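# Small stamped brackets: trays, racks or bags?

**plureck_parts** · November 2018

We get stamped brackets in from the press shop in mixed lots and I need a better way to hold them at the bench. Right now they arrive in a carton, somebody tips the carton into whatever is handy, and the assembler digs. The last lot was 781 pieces in five shapes. Nothing heavy, all plain gray sheet metal, the longest part is about as long as my forearm.

Options I have looked at:

- plastic trays, one per bench, mixed parts
- plastic trays, one per part
- slotted racks so the long ones stand up
- zip bags of counted sets

Bench space is tight. What are people using?

---

**lyons_bench4**

One tray per part. We tried mixed and went back. The parts with tabs hook into the ones with windows and you pull up three when you want one. It bends tabs too, and a bent tab doesn't get noticed until the part won't seat.

If you don't have the bench space, go with narrower trays and stack them on a tilt shelf at the back.

---

**cimunbridge_rob_shop**

Disagree. It depends on how many you use per shift. We do short runs, and five trays per bench would mean the assembler has nowhere to put the actual assembly. One mixed tray, filled shallow, works fine. The trick is shallow. One layer, two at most. If you can't see the floor of the tray in a few places it's too full.

Part numbers matter more than trays in my opinion. Our 2993 and 3871 brackets look the same from the top and differ by one hole. Those two never go in the same container.

---

**lyons_bench4**

Shallow works until somebody is in a hurry and tips the whole carton in. Then it's back to digging.

---

**cimunbridge_rob_shop**

Then the carton shouldn't be at the bench. Keep it on a separate table and bring over a tray at a time. Ours has a line on the inside in paint marker and you don't fill past the line.

---

**deburr_daily**

Question for the OP, are they deburred before they get to you? If they aren't, I wouldn't want hands in a mixed tray no matter how shallow it is. Thin gloves get cut on strip edges. Racks would be my pick for raw edges.

Also watch the oil. Stamping oil plus plastic tray means a puddle in the low corner after a week. Wipe the trays out between lots.

---

**plureck_parts**

They're tumbled before they ship, so edges are OK. Oil is light. I had not thought about the puddle, but yes, there's a ring in the bottom of the one we use now.

Racks: I got a price from Plarnance for a slotted rack with 214 slots. It would hold the long ones and one of the tabbed ones. The small ones fall through, so I'd still need a tray next to it.

---

**deburr_daily**

Skip the rack then. Two systems on one bench is worse than either.

---

**oldpress_hand**

I've used all four of your options at one place or another. Bags of counted sets are the best for the assembler and the worst for whoever has to do the bagging. Unless the press shop will do it for you, forget it.

On the mixed tray, I'm between the two of you. It's fine if the long parts all lie the same direction. That's the part people leave out. Lay the long ones down first, along the long side, then small ones at one end.

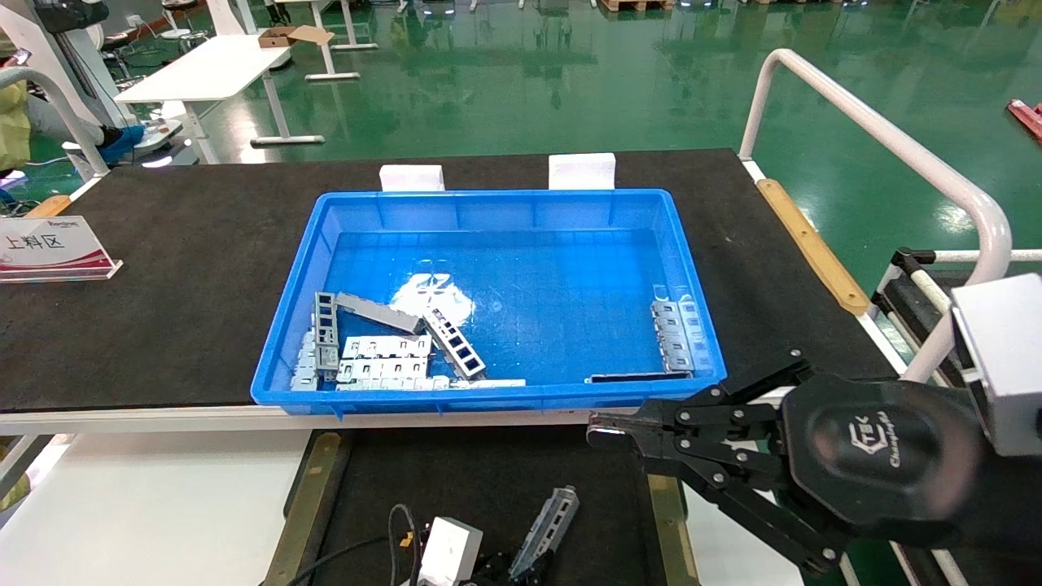

Long brackets are what cause the digging in a mixed tray, more than the small ones. One of them lying at an angle takes up the whole middle and everything else gets pushed to the sides. The blue tray with the gray brackets has that: a long one on the diagonal, the ladder-style one with the square windows pointing down toward the front, and little ones piled by the left wall. I'd straighten the long one and the ladder one first and leave the rest alone. I would also take the thin strip along the front edge out and keep strips in a tube or a tall cup. They slide under everything. The color is good, though. Gray parts show up well on a bright blue floor, much better than on the gray totes we had for years.

---

**lyons_bench4**

Agree on the blue. I still say the ladder ones get their own tray. Anything with windows in it is a hook waiting for a tab.

---

**cimunbridge_rob_shop**

I can live with that. Windows in one, everything else in the other. Two trays fit on most benches.

I'd put a sign on the table where full trays get set down, too. Otherwise they end up on whichever corner is open and the assembler has to move them twice.

---

**plureck_parts**

OK, I'll try two trays per bench, long parts lying one way, strips in a cup, and a fill line. The two benches by the door will go first and the others stay as they are until December. I'm passing on the rack.

Does anyone know if paint marker holds up on plastic with the oil? Or should I scratch the line in?

---

**cimunbridge_rob_shop**

Scuff it with sandpaper first, then marker. Ours needs redoing a couple of times a year.

---

**deburr_daily**

Scratch it. Oil lifts marker.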